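Home Programs Events Talks and Papers Contact

Keeping Clothes in Use: The Daltwood Textile Collection
Speaker notes, spring regional meeting

Slide 1. Title

Welcome on behalf of the Daltwood Office of Public Works. Mention that the handout is on the table by the door and that questions will be taken at the end. If the session before this one has run over, skip slide 3.

Slide 2. Background

The City of Daltwood started separate collection of clothing and household textiles two years ago. Before that, residents had the choice of charity shops, which accept wearable items only, or the regular trash. The service covers shirts, pants, dresses, coats, bed linens, towels and curtains. Shoes are accepted when tied in pairs. Carpets, pillows and mattresses are outside the program and remain with bulky waste.

Collection points are open 366 days in a leap year. Say this slowly; the joke was appreciated in April and it makes the point that there is no holiday closure.

Slide 3. Partners

Hauling is contracted to Bundow. Sorting takes place at the Fosent hall on the east side of the city. The neighboring town of Karaca joined in the second year under a shared services agreement and pays by weight. The agreement is public, and copies may be requested from the clerk's office.

Slide 4. What residents are asked to do

Items should be clean and dry. A closed bag is required, of any color, up to the size of a kitchen trash bag. Missing buttons, small holes and faded fabric are acceptable. Items soaked in oil or paint are not.

Pause here. The audience will want to talk about socks. Single socks are accepted as fiber.

Slide 5. How sorting decisions are made

Each item is assigned to one of the following: resale, repair, wiping cloth, fiber, or disposal. The decision rests on condition first and material second. A plain cotton T-shirt in good condition goes to resale. The same shirt with a stained front goes to wiping cloth, where cotton is preferred for its absorbency. Knits of mixed fiber are the hardest group to place -- the market for them changes from month to month, and the office does not forecast it.

Light colors deserve a separate remark. Stains and yellowing at the collar show more readily on them, and buyers of wiping cloth pay more for white and pale cotton than for printed or dark goods. For this reason pale items are set aside early.

Slides 6 to 9. Pale fabrics
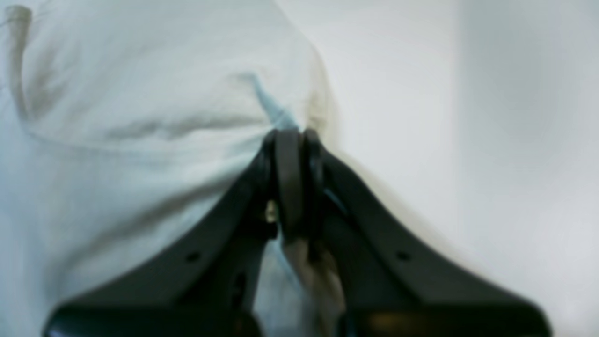
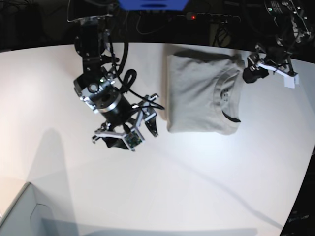
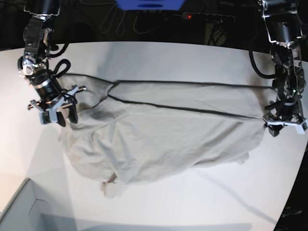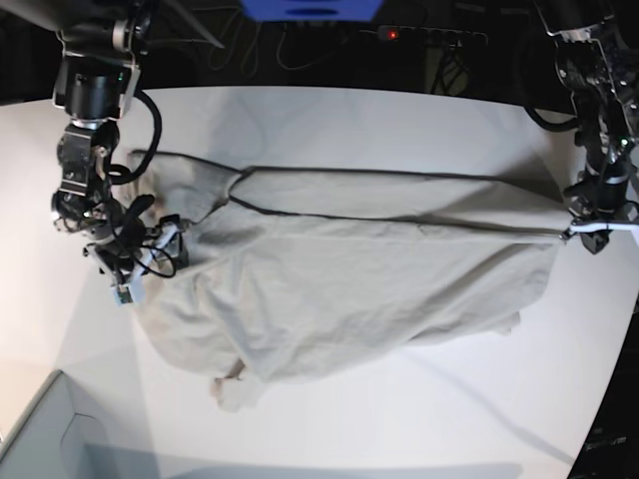 One written response to the draft plan objected that resale should not come first at all, on the grounds that the cheapest new shirts cost less than a secondhand one once hauling and sorting are paid for, and that the city would do better to put its money into repair. The office has replied in writing. Summarize the reply as follows: repair is funded under a separate line, resale income pays part of the hauling contract, and the order of preference will be reviewed when that contract comes up for renewal.

Do not argue the price of new clothing from the podium. Refer to page 9 of the handout.

Slide 10. Costs

The program charges residents no fee. The annual outreach budget pays for printed calendars, the sticker on the collection bins and around 100 visits to schools and senior centers. Wet bags are the largest avoidable cost. A single wet bag can spoil the bags stacked under it, and spoiled material is charged to the city at the full disposal rate.

Slide 11. Next steps

-- A repair evening at the main library, every 6 weeks, beginning in the fall.
-- New bin lids with a deeper hood to keep rain out.
-- A revised label for the bins, with larger type and the word "towels" added.

The Karaca bins will receive the same label so that residents near the boundary see one set of rules.

Slide 12. Questions

Likely questions: school uniforms with logos (accepted), wedding dresses (accepted, please bring to the hall), underwear (accepted if clean), electric blankets (not accepted; these go to electronics). Anything on the hauling contract should be taken down in writing and answered by the office after the meeting.

Comments

Does the new label say anything about curtains with the hooks still on? Our bin has had a handwritten note on it since winter.

Please take the hooks off. I was told at the hall that they catch on everything.

The handout link gives me page 1 only. Could the full version be posted?

Glad to see the deeper lids. The bin behind the library fills with water every time it rains from the west.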